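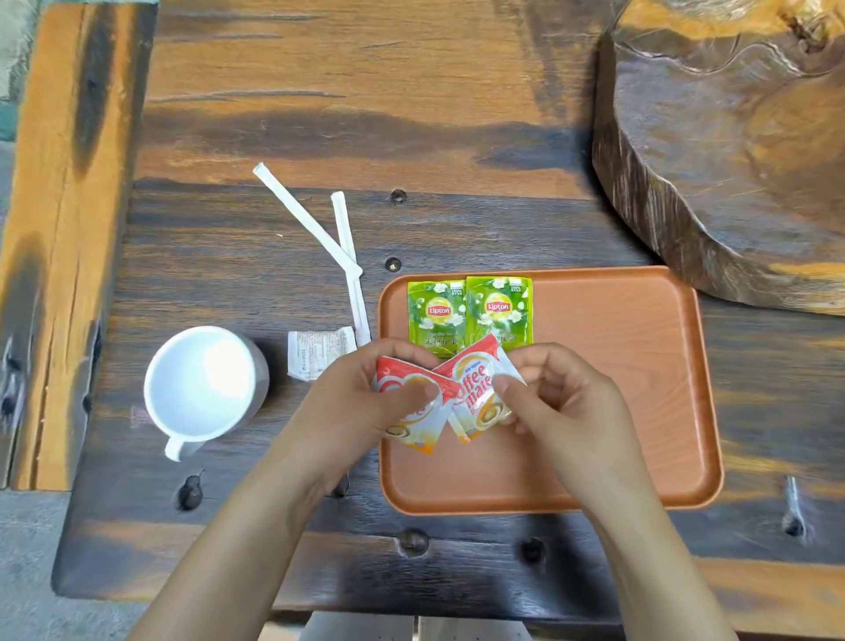
Planning and Budgeting for an Automated Refreshment Station
Household and Kitchen Tips, Section 4: Equipment

Guesthouses, shared kitchens and larger households increasingly ask whether a small tabletop robot arm can take over the laying out of tea and coffee trays. The tips in this section are meant for readers at the planning stage, before any deposit has been paid.

Write down the task first

Describe the job as it is done by hand today. List every item that goes on the tray, the order in which it is placed, and where it is kept beforehand. Tea sachets, creamer packets, paper-wrapped straws and mugs are all handled differently. A mug is rigid and has a handle to allow for. A sachet is thin, lies flat and tends to slide over its neighbor, as a pair of green Lipton jasmine sachets will readily do on a smooth tray.

Persons laying a tray commonly use both hands, one for each creamer packet, and adjust the two against each other without thinking about it. A single arm must place one packet, return and place the next. Households that want the packets leaned together or fanned out should ask for that arrangement to be demonstrated with their own supplies.

Check the table

Suppliers' drawings generally assume a flat, plain, light-colored work surface. Many kitchens and tea rooms have nothing of the kind. A dark tabletop with strong grain, seams between the planks and round holes or recessed fittings raises two matters for the budget:

Mounting. Do not use existing holes in a table as anchor points unless the supplier has approved them in writing. Allow for a separate base plate.

Recognition. Heavy grain can confuse a camera looking for thin objects. A plain mat beneath the working area is the least costly remedy and should be tried before additional lighting is ordered.

Measure any raised or irregular feature at the edge of the table, such as a decorative slab of natural wood, and mark it on the plan. The arm must clear it at full reach. Mugs are best given a fixed place beside the tray, with the handle always turned the same way.

Prepare the budget

The Skirniler tabletop arm, which this office used for its own costing, was quoted at $3,399 with one gripper. That price did not include the base plate, delivery, the mat or a second gripper. Our equipment adviser, Tâm Phùng, recommends that buyers request these as separate lines on the quotation, so that any one of them may be declined.

Ask each supplier to state the following in writing:

– whether the gripper supplied can lift a single flat packet from a smooth tray, or whether a suction attachment must be bought
– the charge for teaching the arm a new item after installation
– the cost and delivery time of replacement finger pads
– the length of the warranty, and whether it covers spilled liquids
– who may service the unit, and how far they will travel

Huỳnh and Faveck both offer rental terms. A rental of 3 months is sufficient to learn whether the equipment suits the room, and September is a sensible month to begin for guesthouses with a quiet autumn.

Plan for what remains by hand

Empty wrappers are an item of work in their own right. Small pieces of crumpled paper collect between the mug and the tray, and most entry-level arms are not set up to remove them. Keep a small bin within reach of the person on duty, and enter the clearing time in the plan as staff time. Pouring hot water should also remain a manual task at this level of equipment.

Trial before purchase

Horácio Lobo of the Naso guesthouse kindly shared his trial sheet with us. It calls for 2 trays to be laid by hand and 2 by the arm, using the same supplies on the same table, with the time and any dropped items noted for each. Readers may copy this layout. Attach the completed sheet to the quotation and keep both with the household's equipment records.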